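Paint batches and touch-up stock: changes from February

Site teams will have noticed that two deliveries of Ivura wall white did not match each other on the second floor at Kumley. Both tins carried the same colour name. They came from different batches, and the difference shows in daylight on any wall longer than a doorway is wide.

The cause is ordinary. Tinted whites vary slightly between batches, and the supplier's tolerance is wider than the eye is forgiving. Boxing the paint (pouring all tins for one room into a single large bucket and stirring) removes the problem for that room. It does not help when a touch-up is needed months later from a fresh tin.

The procedure is now as follows. Order the full quantity for a floor in one go, quoting a single batch number. Box the paint before the first coat. Fill one small jar per room from the boxed paint, label it with room, batch and date, and hand it in at the Holanda store. Jars are kept for 3 years.

For Kumley, corridor walls are batch 704 and the rooms off it are batch 173. Do not mix them across a corner. Where a repair falls near a change of batch, paint the whole wall to the nearest internal corner and stop there.

Masking is still causing lifted edges. Standard blue tape should come off when the final coat is touch dry, pulled back on itself at a shallow angle. If it has been left until the paint is hard, score the edge with a sharp blade first. Press the edge down with a filling knife when applying it; a thumb is not enough on textured lining paper.

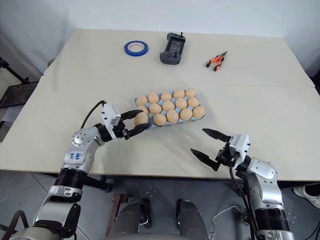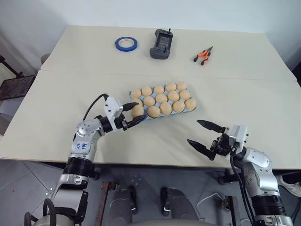
Blue tape and orange-handled pliers near a plain white wall.

Rollers are the other variable. A touch-up done with a brush over a rolled wall will show even when the colour is exact, as the surface texture reflects light differently. Use a mini roller with the same pile as the original, load it lightly and feather outwards from the repair. Hondora sleeves in medium pile are the default on all current jobs.

Aparecida Quintana holds the batch register and should be told of any tin opened without a number on the lid. The next check of stored jars covers 6 rooms at Kumley, starting with those that face south.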